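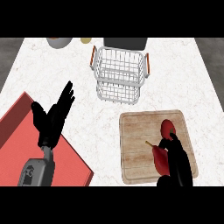
*The Zestavari pair at a counter in Civutik, right hand down among the tomato and the pepper, left hand open over the red tray.*

# Zestavari two-hand counter cell

Setup, care and small repairs, October 2025

The Zestavari is our two-armed cell for kitchen counter work, built and serviced at our shop in Grube. It comes with a left and a right arm, a multi-fingered black hand on each, the Kiditz control box, and a seat license for Civutik, which is the simulator we use ourselves and the one we'd like you to spend your first couple of days in. We know that's a lot to ask when there are crates sitting in the hallway! But customers who start in Civutik usually have a calmer first week, and their fingertip pads last longer too.

This page covers what you get, how to bring the cell up, and how to look after the hands once they're earning their keep.

## What's in the crates

- Left arm and right arm, with wrists already fitted
- Left hand and right hand, packed separately in foam
- Kiditz control box, with power lead and two arm cables
- Counter clamp rail, 700 mm
- Spare fingertip pads, one full set for each hand
- Hex drivers, the small torque driver, and a tube of joint grease
- Civutik license card and the starter counter files

Please keep the foam. If a hand ever has to come back to us it needs to travel in that foam, with its fingers open, and we've had one or two arrive wrapped in bath towels (very nice towels, but still).

## Bringing it up in Civutik first

The starter files contain a plain marble counter with things you'd expect on one: a wire basket with a handle at each end, a red tray, a wooden cutting board, a tomato and a bell pepper. The board goes to the right, the tray down at the lower left, and the basket stays in the middle toward the back, where either arm can be taught to reach it. You're welcome to move everything later, but run it as it comes at least once, so that if you call us we're all looking at the same counter.

1. Connect the Kiditz box to the computer and leave the arms unplugged.
2. Open the starter counter and choose **Home both**. The two simulated arms should come in from the near side of the counter without crossing.
3. Step the right hand over to the cutting board at slow speed. Watch the palm as well as the fingers, as the palm is wide and covers a good part of the board when it's low.
4. Bring the left hand over the tray and open it fully. The thumb should swing out to the side, away from the long fingers.
5. Save the poses under your own name. The factory set is locked, and you'll want something you can change.

The pepper is a better teacher than the tomato, by the way. A tomato is much the same from any side, but a pepper is long and has a stem, and a grasp that looks fine from above can have one finger shoved up against the stem end. Try it from several angles before you trust it. And when the two vegetables lie close together, as they do in the starter file, set the finger spread before the hand goes down between them. Opening the fingers once they're already low will nudge the neighbor, and then your saved position for it is wrong.

## Mounting the real arms

Clamp the rail to the near edge of the counter and tighten it from the middle outward. Stone tops are fine, provided you use the rubber strip under the clamp feet. Hang the left arm first, then the right, and plug each one into the socket on the Kiditz box with the matching letter. Swapping them does no damage, but the box will refuse to home and show code 109, and you'll wonder for a good while what you did wrong. (Code 109 is by far the most common thing we get called about, so do check the letters before you pick up the phone.)

Fit the hands last. Line up the notch on the wrist, push until you feel it seat, and run the four ring screws in with the torque driver until it clicks. One click each is plenty.

Before anything edible goes on the counter, run the finger sweep from the Kiditz menu. Each finger opens and closes alone, then all together. You're listening for an even sound. A dry tick at the same point in every stroke usually means a pad has been pushed on crooked and is catching its neighbor.

## Looking after the hands

**Every day.** Wipe the fingers and palm with a damp cloth and a little dish soap, then with a clean damp cloth, then dry. Go between the fingers, where tomato juice likes to hide and turn sticky overnight. Park the hands open. Please don't spray anything directly at the wrist, and keep bleach away from the pads.

**Every week.** Look over the fingertip pads under a good light. Shiny patches are normal. Splits, lifted corners and anything you can catch with a fingernail mean it's time for a new one. Check the ring screws at the wrist with the torque driver while you're there.

**Every 200 running hours.** Grease the finger joints. A bead the size of a grain of rice is enough for each joint, worked in by running the finger sweep twice, with the extra wiped off afterward. Then run **Home both** and compare the fingertips with the gauge card. If a finger is off by more than 3 mm, re-zero it from the Kiditz menu before you go back to work.

## Changing a fingertip pad

This is the one repair everybody ends up doing, and it's a pleasant little job once you've done the first.

1. Park the arm at a comfortable height with the hand open, and switch off at the Kiditz box.
2. Roll the old pad off from the palm side. If it's stubborn, warm it in your fingers for a minute. No blades, please.
3. Wipe the bare tip and let it dry completely.
4. Roll the new pad on with the seam facing the back of the hand, and press out any air.
5. Switch on, run the finger sweep, and re-zero that finger.

Then go back into Civutik and play your saved grasps once through at slow speed with the new zero loaded. It takes roughly as long as a cup of coffee, and it will show you whether the hand still clears the board before the real one gets a chance to find out.

## When to send a hand back

Pads, screws and grease are yours to handle. If a finger feels loose sideways, won't hold its zero overnight, or stops partway through the sweep after you've checked the pads, we'd like to see it. Write to the Grube service desk with the serial number from inside the wrist ring and a copy of the Kiditz log, and we'll reply with a return label. Loan hands go out in left and right, so do tell us which one you need.

Spare pads, grease and gauge cards can be ordered from the parts page. In February we also run our bench day in Grube, where you can bring your own hand along and we'll go through the greasing together, with lunch.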